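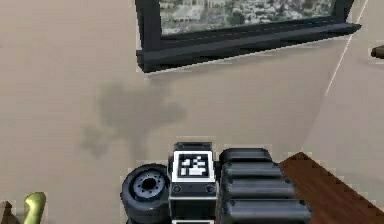 Jilleo Forum > Mobile bases and arms > Build logs
Thread: Padded finger gripper on a small wheeled base, tag placement and reach

dalia_elo
10 August 2025
Starting a log for this because I keep answering the same questions in private messages. It's a small wheeled base with a gripper up front, for picking things up off the floor and putting them on a table. I'm building it in my spare room, with the cutting and drilling done at the Nelham shared workshop when I can get a slot.

State of things:
Base plate cut, motors mounted. Mekus gear motors, the older kind with the flat shaft.
Heo board for the drive, a small PC for everything else.
Fingers are soft pads on a stiff backing, four pads to a finger, wide at the root and narrow at the tip.
Square marker on the top face of the gripper block so an overhead camera can find it.
Everything runs in Jilleo first. The real arm has moved under its own power for maybe an hour total.

Two things I'd like opinions on. First, is the marker in a stupid place? It reads well from above and badly from anywhere else. Second, how are people handling low pickups near a wall? In the sim the base turns too late and the fingers end up pressed against the baseboard.

trestlefoot
Marker is fine if the camera is overhead and stays overhead. If you ever move to a camera on the robot, it's dead weight. I would leave the bolt pattern open so you can swap in a bracket later.

For the wall thing, what's your turning center? If the gripper is well forward of the wheels, a small heading error gets big at the fingertips.

dalia_elo
Wheel axis to fingertip is 30 cm with the arm folded. So yes, well forward.

I could move the wheels up but then the PC hangs off the back and it tips when it brakes. I tried it with a bag of rice as ballast. It worked and it was ugly and I took it off again.

pkz_garage
I'll disagree with trestlefoot on the marker. A marker on the top face disappears as soon as the gripper reaches under anything. Table, chair, shelf, whatever. You lose it exactly when you need it. Put one on the back of the column as well, or drop markers and trust your joint encoders.

trestlefoot
Trust the encoders on hobby gear motors? I have some of those Mekus ones and the backlash is visible from across the room.

pkz_garage
The drive motors aren't the arm joints. She hasn't said what's in the joints.

dalia_elo
Joints are serial bus servos with magnetic encoders. Backlash is OK at the shoulder, worse at the wrist. I haven't measured it properly.

pkz has a point about reaching under things. My test room in Jilleo has furniture in it, and I went back through the runs where the pose jumped. Most of the jumps were near a table. Not all of them.

The floor pickup I'm having trouble with is this one. The target is the little tan figure, close to the bottom of the red wall.

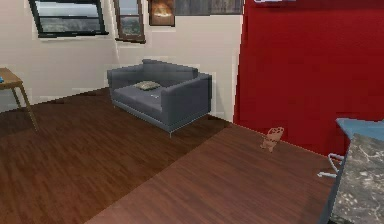 Test room in the sim, sofa side. Target is on the lighter part of the floor by the red wall.

The planner wants to come in square to the wall. If I let it come in along the wall it clips whatever is standing at the end.

ahrin_c
Your floor changes color under the target. Are you using color segmentation to find it? Tan thing on a reddish floor should be OK, but the straight seam between the two browns would have given my old setup a false edge every time.

dalia_elo
Depth plus color. The seam did show up as an edge at first. I now throw out anything with no height above the floor and that took care of it.

ahrin_c
Good. Then I'd do the approach in two steps. Drive to a point 15 cm short of the target, stop, take a fresh reading, and do the last bit with the arm only. No base motion once the fingers are down. It's slower but you stop fighting the wheels.

I have a similar base (Heo board too) and that was the biggest single improvement I got. Coming in at an angle to the wall also helps, as long as the pads can close without the outer finger touching.

trestlefoot
Agree with all of that. Also check the wheel friction in the sim. The Jilleo default has way too much grip for a hard floor. If the base looks perfect in there and slides at home, that's the reason.

pkz_garage
Default friction is fine. People set the mass wrong and then blame friction. Weigh the robot.

trestlefoot
I did weigh mine. Friction is still wrong.

ahrin_c
You two had this same argument in the caster thread. It's in there for anyone who wants it.

dalia_elo
I weighed it, the mass was off because I never added the battery. Fixed. I also lowered the friction a little. I can't tell you which one mattered since I changed both on the same evening, sorry.

Two-step approach is in. The last segment is arm only. Ran 200 tries overnight with the figure in different spots along the wall, and the misses are now mostly bad grasps and very few wall contacts. The pads fold over at the tip if they come down too hard, so I'm slowing the final drop.

Next job is the table side of the room. Putting down an object on a tabletop that already has things on it.

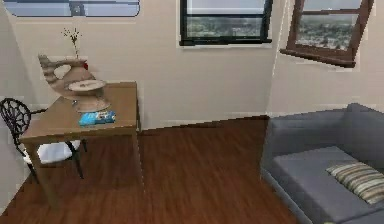
The table, with the blue item up front and the tall striped vessel behind it.

I want to place small things in front of the vessel without touching it. The handle opening and the dried stems give terrible collision shapes. Right now I wrap the whole thing in one box and then there's hardly any table left to use.

bench_mouse
Split it. One cylinder for the foot, one box for the body, a thin flat disc for the plate, and just ignore the stems or give them a skinny cone. You don't need the handle opening unless you plan to put a finger through it.

pkz_garage
Don't ignore the stems. On a real table those are the first thing the forearm catches.

bench_mouse
The cone covers that.

ahrin_c
Also the chair. The backrest with all the scrollwork will eat your physics time if you let Jilleo build the collision mesh from the visual mesh. Swap it for a flat slab with the same outline. I had a garden chair like that in a scene and the sim dropped to a crawl every time the arm was anywhere close to it.

dalia_elo
That explains the slow runs on the left side of the table. I thought it was my planner. Slab goes in tonight.

bench_mouse
What's the tabletop height compared to your reach? From the log it sounds like the base is low.

dalia_elo
With the arm straight up I clear the edge by 4 cm, with the gripper level. So the front strip of the table is reachable and the back half isn't. A taller column is the obvious fix and it makes the tipping problem worse, see rice.

trestlefoot
Put the battery under the base plate instead of on top. Then add the column.

dalia_elo
Tried to avoid that because of the floor clearance, but I think you're right. I'd have to redo the plate. Next workshop slot I can get at Nelham is in September, so the real robot stays short until then and I'll work on the taller version in the sim.

ahrin_c
If you want the drawing for my battery tray I can post it. It's made for a narrower plate but the hole spacing on the Heo board side should match yours. Signing with my full name on the drawing so people stop asking who made it: Ah-rin Choo.

dalia_elo
Yes please. I'll credit it in the parts list.

pkz_garage
And put a second marker on the column while you have the drill out.

dalia_elo
It's on the list. Back face, same size as the top one.

bench_mouse
Make it a different ID. I once printed two of the same and spent a weekend on it.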